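Residence Journal, Hinodel House
15 September 2022
Entry by Anderson Seixas, Activities Office

The playroom on the lower floor was closed to families this morning for the seasonal review of its contents. The review had been postponed twice, first for the repainting of the corridor and then for the replacement of the door closer. I began shortly after breakfast and was joined by Ifigeneia Deligiannis of the Family Services Office, who kept the register.

The bookcase was dealt with first. Several board books had come away from their spines and were set aside for repair. The wooden train, purchased from Brunner, remains complete apart from one coupling, and a replacement has been requested. The dressing-up clothes were sent to the laundry in two bags. One cape was found to belong to a family that left us in the summer, and Ms. Deligiannis will write to them.

The play kitchen required most of the forenoon. It remains the part of the room in greatest demand, and its pieces travel farther than any others. Items were recovered from behind the radiator and from the umbrella stand. The toy food was separated from the pans and cups and sorted by kind, with fruit in one tray, vegetables in another, and bread and cakes in a third. The eggplant, the red chili pepper and the corn cob were placed with the vegetables, although the old label for that tray listed only carrots and peas. A new label has been written.
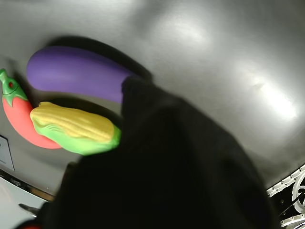
Should toy vegetables be kept in the same tray as the toy pans?
Separate trays are preferred, so that children can find the food easily and staff can check each set at closing.

Following this, the trays were returned to the low shelf with the vegetables nearest the stove. Ms. Deligiannis proposed that the shopping basket hang from the side of the unit, and a hook will be fitted at a height of 58 centimeters. I had favored the wall beside the window, but the basket would have obstructed the blind.

The office has approved a sum of 200 dollars for the room. I recommend that it be applied to a second table and to new storage trays from Teltel, the present ones having split at the corners. The catalog from Plimeteo was also consulted. Its trays are deeper than our shelf permits. The order is to be placed before November.

The room reopened after lunch. A note concerning the new arrangement was posted inside the door, and the evening staff were asked to return each tray to its place by 6 o'clock. The register was signed and filed. The key to the tall cupboard has still not been located.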